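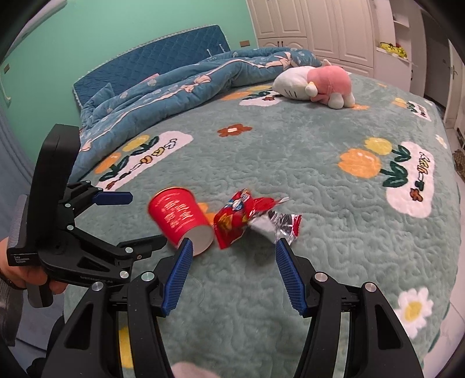
Mechthild Rüegg wrote back after the last handout that she always makes the bed first and picks up the rubbish afterwards, and wondered whether it matters. It does, a little, my dears! Clear the top first: paper cup and wrapper into the bin, then the small things sorted by where they live, and only then the comforter and pillow. Give it 3 minutes before you touch a single cover.

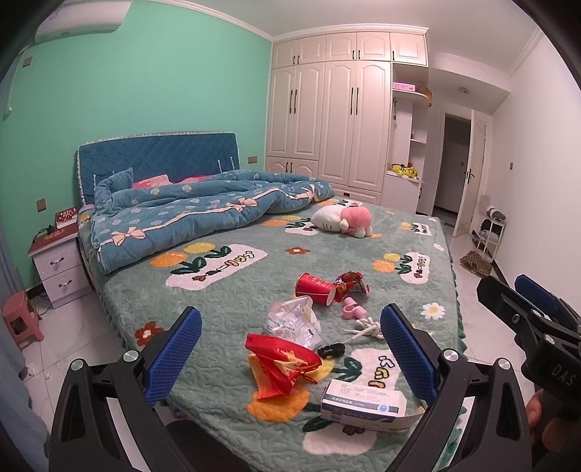
Bed 2: small items, comforter still to fold

Please read page 90 before we meet.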